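About Ladulby

Ladulby is a small play school where children learn by setting the table, filling it, emptying it and setting it all over again. We opened with two rooms and a big box of plastic dishes, and we still get excited every time a new group comes through the door and heads straight for the bowls!

How we started

Kartini Sitompul and Rosaire Ouellet taught together for years before Ladulby, and both of them had the same favorite corner of the classroom: the pretend kitchen. Kids who wouldn't sit for a story would stay there all morning, pouring nothing from one cup to another and arguing happily over who got the yellow one. Kartini wanted a whole school built on that corner. Rosaire found the building, an old print shop on the Cudico side of town, and they painted it over one very long summer. The first families came in September.

What we do all day

Our mornings are built on dishes. Plain, bright, light ones that small hands can manage, with no pictures on them and no batteries in them. We put down a dark green cloth because the colors stand out so well against it, and then out come the bowls and cups: orange, turquoise, purple, pink, blue. A small bowl tips into a big one. A cup goes next to another cup that almost matches (light blue and turquoise cause a lot of debate, and we love hearing it). 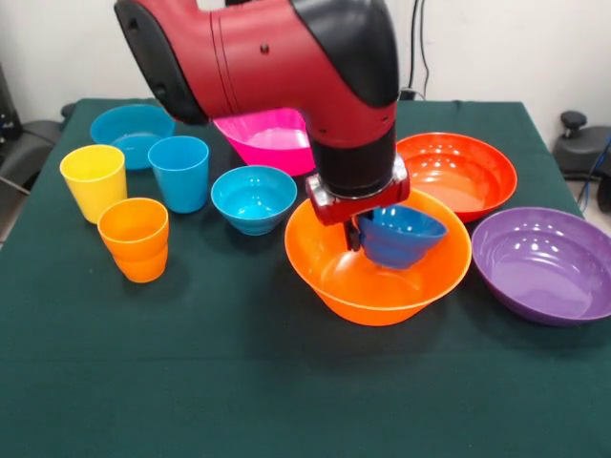

Pouring is where most children begin, and some are happy to stay with it for weeks. We start with nothing in the bowls at all, then dry beans, then water once the child is steady and the parents have packed a spare shirt. Yoga Osman runs the pouring table and has a wonderful way of slowing everybody down. He'll do one tip of a bowl so carefully that the whole group goes quiet to watch, and then they all want a turn.

After pouring comes sorting. By color, by size, cups here and bowls there, or by a rule one child makes up and the others have to guess. Anqi Du, who looks after our older group, keeps a notebook of these rules. "Things a frog would like" is the current favorite and we still don't fully understand it.

Tidying up counts too

We never treat clearing the table as the boring bit at the end. Stacking is a real puzzle when the pieces don't all belong to one set! Plates do best at the bottom, wide bowls next, small bowls inside those, and the cups wherever they'll stay. A stack with a magenta plate on an orange one and a red-orange bowl on top is a fine stack as far as we're concerned, and if a cup ends up on its side in the bowl, it can travel to the shelf that way. There's usually one little cup left over on the cloth, and somebody is always delighted to be the person who spots it.

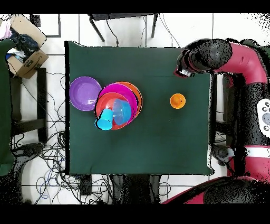

Who we are

Kartini and Rosaire still teach every day. Yoga and Anqi you've already met. Dimas Mangundap answers the phone, orders the beans and knows which family has which allergy without looking it up. If you've emailed us, you've probably talked to Dimas.

Our dish library

Families kept asking where to get dishes like ours, so we began lending them. The library has grown to 200 pieces, packed into sets for home, and you can keep a set for two weeks. Mix them with whatever you have in your own cupboard. Please don't worry about sending them back sorted, we have plenty of people here who would love to do that for you.

Come and see us

We're on Ngau Street, at the Droren bus stop, with the green door. Visitors are welcome on any school morning, and children can join the table while you look around. Call Dimas first so we can put out enough cups.

Last updated: July 13, 2024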